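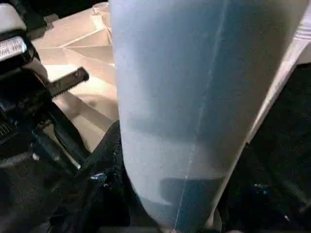
When my cousin Izzati Lubis asked if I could help her bring six boxes of her late aunt's crockery over from Penang, I said yes before she had finished the sentence. How hard could it be? I have posted parcels all over the place, and I fill in forms for a living (well, more or less). That was in March, and the last box reached her kitchen 11 days ago, so you can guess how it went.

The first thing I got wrong was the list. I had written "household items, used" on every line and felt rather pleased with how tidy it looked. Sorcha Brophy at Pullason, the agents we ended up with, rang me up and very kindly explained that it wouldn't do. She wanted each sort of thing named, with a value beside it - plates, bowls, the big serving dishes, even the tea towels they were wrapped in. 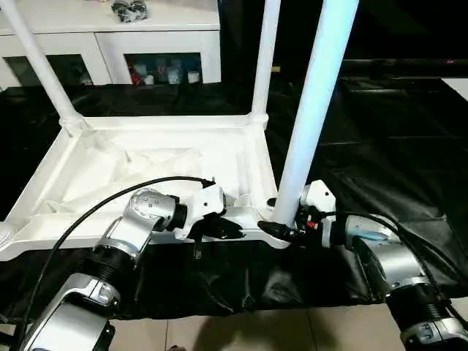
So Izzati and I sat down one evening with a pot of tea and her aunt's old photographs and worked out what was probably in there. We got to 227 pieces, and a good deal of the evening went on stories about who had broken the rest! Sorcha had it all back to us the next morning with two small corrections.

Then there was the storage. I hadn't understood that the boxes were being charged for while they waited on our paperwork, and the bill from Kunen was a nasty surprise. Do ask about that early on, and ask what day the free period ends.

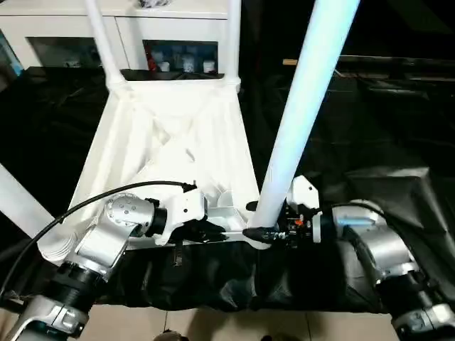 The shipping itself was the easy part, and only one saucer was chipped. Izzati has put it on the windowsill with a cactus in it, and she's already talking about sending for the sideboard.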